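Open day at Stevau: steam, no steam

The Stevau play-kitchen workshop in Gurnthorpe opens its doors in May, and I went in at 3 in the afternoon, when the cookies were already gone. Takumi Hirose showed me through the storeroom, which holds 630 molds and one chair, and then into the display room, where I had my first serious encounter with a toy bamboo steamer.
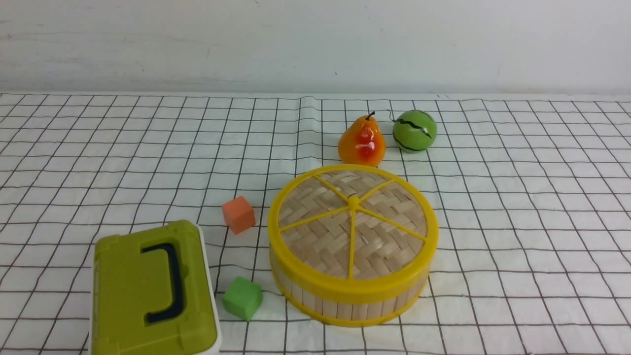 Is the steamer meant for real cooking?
It's a toy, and Takumi asks that it stay off the stove. Apparently a visitor last year had ambitions.

The weaving is what got me. I own a grown-up steamer with worse manners and a looser lid. Gearóid Ó Gríofa, who had driven two hours to be here, spent 20 minutes on the subject of yellow plastic trim – he is for it. I was converted somewhere near the end, possibly from hunger. The basket comes with rounded brown things to put in it, and I decided they were buns and wanted one badly.
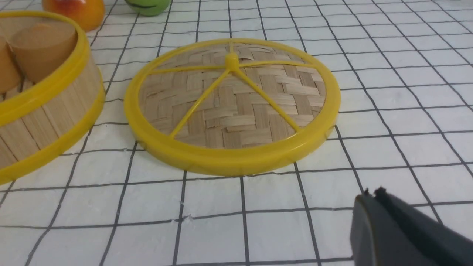

Putting it all away

Hélder Barreto gave the closing talk, on storage. His view is that a toy kitchen needs a box with a proper lid, and that the lid should be a color you can find under a sofa. Lime green passes. He took questions. I asked whether the café was still open, and he said to try the bakery across the road.

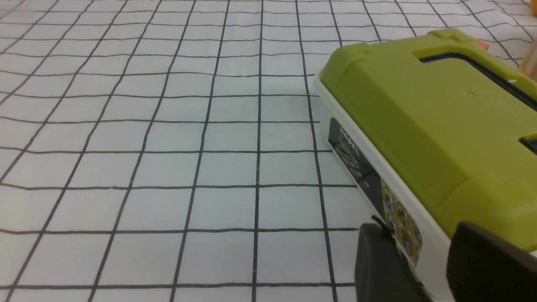 Getting there

Take the Oshima bus to the last stop and walk uphill. Entry is free, parking is not.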